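Mandent Wire Dish Rack, White, Small: Review

Posted 13th August in Kitchen, Drying and Storage

Our old rack was a bamboo folding one that went gray at the joints, and in January I replaced it with the small Mandent in white wire. I have used it every day since then, mostly for plates, some bowls, very few glasses. I paid for it myself at the Tultuvis outlet.

What it is

A rectangular basket of thin coated wire with parallel dividers. No drip tray, no cutlery cup, no fold-out arms. Mandent sells a tray separately and I did not buy it. Mine sits on a vinyl mat, which I wipe down in the evening.

Nothing to assemble. It came in a plain carton with a sheet of care instructions that say not to use steel wool. The rack weighs very little, and I can lift it with one hand when it is empty.

Plates

This is the main thing I wanted it for. The dividers are set close, so a flat dinner plate stands nearly upright and does not lean on its neighbor. Plates with a thick foot are a little tight and need a push to seat. Deep soup plates take up two slots each, and after three or four of those there is not much room left.
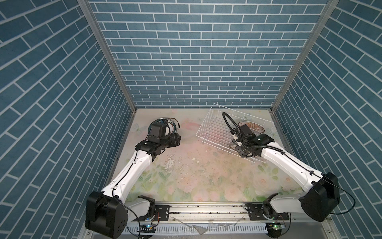 Palum writes that the dividers on hers bent inward after a month of heavy stoneware, and that she had to pull them straight with pliers. Mine have not done that, but my plates are lighter than stoneware. If you own heavy ones, load them from both ends toward the middle and do not force the last one in.

The rack moves when you push a plate into it. It has no rubber feet. On a bare counter it slides, and on my mat it slides less. I would have liked feet at this price, even cheap ones. I tried stick-on pads and they came off the second time I washed the rack.

Coating

Smooth, and still white except for one spot at a corner where two wires meet. There is a speck of rust there the size of a pinhead. I dabbed it with appliance paint and it has not come back. Tea stains come off with baking soda.

The coating is soft enough that it does not mark glaze. I checked this on a plate with a patterned rim that my old rack had scratched, and found no new lines.

Bowls and everything else

Bowls are the weak point. They tip forward unless you wedge them against the end. Glasses fall between the wires, so I put those upside down on a towel. Cutlery is the same story. If you mostly wash mugs and glasses, buy something else.

After drying

I don't leave plates in the rack. They go into a stack as soon as they are dry, sorted by set. The Lục wire rack I tried before this one had wider gaps and plates leaned into each other, so the rims stayed damp and I had to go over each one with a cloth before stacking. With the Mandent I skip the cloth most days. A matching set stacks tightly, and any water left on a rim gets held there, so this matters more than I thought it would when I was comparing racks in the store. My green-rimmed plates with the line about fragrant rice, 一盘香喷喷的饭, get used the most and go back on the pile twice a day.

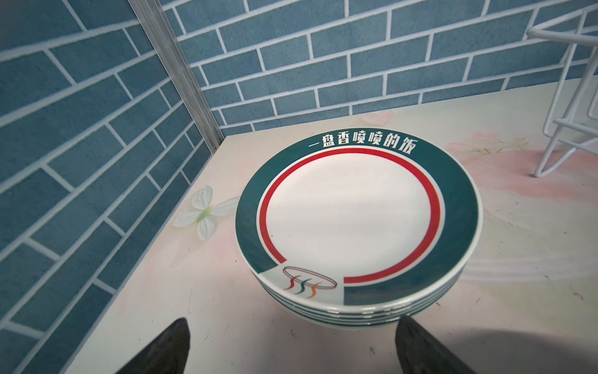 Verdict

Good for flat plates, passable for deep ones, poor for bowls and glasses. The coating has held up well apart from the one speck. It needs feet. I would buy it again for a two-person kitchen, and I would look at the larger size for a family.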